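Home | Papers | Methods Notes | Archive | Contact

4.2 Autofocus repeatability at close range

The second series measured how consistently each lens returned to the same focus position on a near target. Five samples of the Uson 35 mm and three of the Arruda 35 mm were mounted in turn on one Cerham body. Each sample was driven to infinity and back to the target 100 times, with single-point autofocus and the aperture wide open. Contrast was computed on a 192-pixel square at the focus point. Runs were made at the Mativstead bench in August, with the blinds closed and the panel lights left on for the full session.

The Uson samples fell into a narrow band. Spread within a sample was larger than spread between samples, which suggests that the focus motor limits the result more than assembly does. The Arruda samples behaved differently. Two matched the Uson group - the third settled behind the target on most runs and was kept in the data set, as no fault was found on inspection.

Glare lowered the contrast score in both groups. Glossy printed surfaces return a strong highlight when the light is near the lens axis, and the camera may then lock on the edge of the highlight in place of the print. Scores from such surfaces are listed separately and are not pooled with the matte chart results.

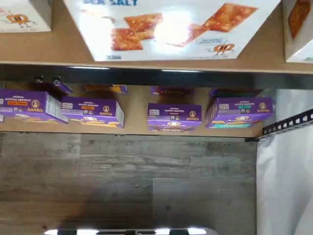 Figure 3. Cracker box on a light tan shelf surface, lettering inverted.

Price was not a useful predictor of repeatability in this series. The cheaper Uson lens was slower to settle, but its final position was no less stable. Longer focal lengths were not tested, and the findings should not be carried over to them.

Comments

gridline: Was the third Arruda sample tested on a second body?

mtf_reader: Please post the raw scores for the matte chart.

We use cookies to remember your settings. Accept | Decline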